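# The Desk, Before and After May

November 5, 2020

I moved my work out of the spare bedroom at Sestwood in May and into the back room. I promised a few of you a proper look at the desk. It has taken me until now to make it presentable, and then one more evening to find the good side of it. My friend Dalva Lins, who has strong views on other people's desks, was consulted at every stage and overruled at most of them.

The rules I set were modest. Everything that lives on the desk has to be used at least once a day, or be good-looking enough to get away with it. That second clause was added late, for reasons that will be obvious to anyone who has ever owned a wooden box.

The brown paper goes down first. I bought a roll of it for wrapping parcels, wrapped 2 parcels, and have been covering the table with it ever since. It takes pencil notes, coffee rings and shopping lists without complaint, and when it gets too autobiographical I tear it off and roll out a new piece. The tabletop underneath is white and shows everything, including things I'm sure I never did to it.

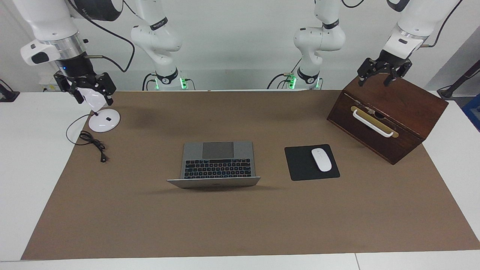
The lamp was the hardest thing to choose. I wanted something small, with a round base that wouldn't eat up the table, and a button I could find without looking. I had a much bigger one before, a Godoy with a spring arm, and it drooped a little further every evening until I was working by the light of my own knees. Dalva wanted me to have it repaired. It's in the hall closet, drooping in private.

The cord is still a problem. I've tried clips, a tube and a length of ribbon (that was a low point). It prefers to lie in a loop, and I've started to think of the loop as its final form.

The dark box came from the Prastier flea market, where the man asked 34 dollars and I got him down by 10, then spent the savings on lunch. The brown has a lot of red in it, which goes with nothing else I own. Dalva calls it the coffin. I keep stamps, spare batteries and unanswered mail in it – mostly the mail.

The mouse is white and the mouse pad is black, so at least one of them always looks clean. The pad is a plain one. My last had a map of the world on it, and I wore a hole straight through Portugal.

The wall behind the table is staying white. I've been offered a calendar, a corkboard and a framed print of Wallis harbor in the year 2000, and I've said I'll think about all of them. The print is the most likely to win. It's also the only one that's been left in my hallway, leaning against the closet with the lamp in it.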